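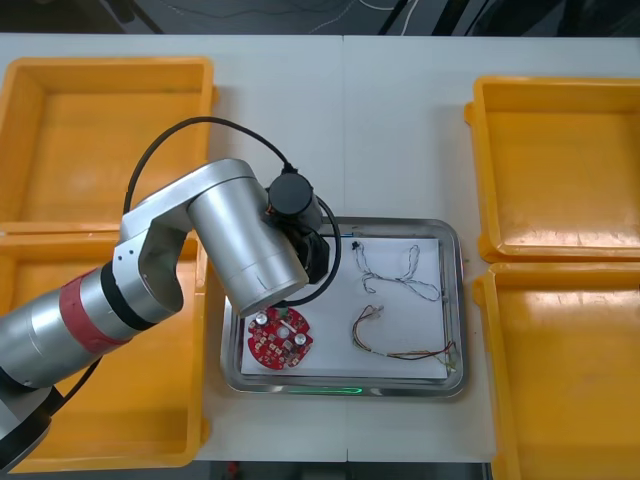
Steel tray with paper liner and round red board, between the yellow bins.

Request: Board sorting, bench 5
Submitted by: Aoife Costello
Status: Open

Issue
Motor boards from the Lolby order are reaching the Carnell line in mixed bins. The line returned 9 of 70 boards on Sunday as misfiled. The work instruction does not state which bin is to be used for untested boards.

Findings
The round boards carry the word MOTOR beside the green three-screw terminal block. The marking is small and reads upside down when the block is turned away from the operator. One capacitor is marked 330 and 63V. The Rácz parts list gives no location for either marking. 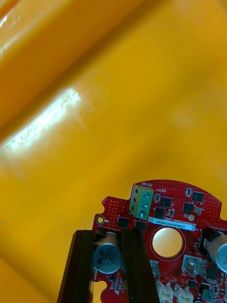 Action required
1. Pratmont to issue a revised parts list showing both markings.
2. Bench staff to keep untested boards in the left bins until the list is received.
3. Lots over 40 boards to be signed in by the shift lead.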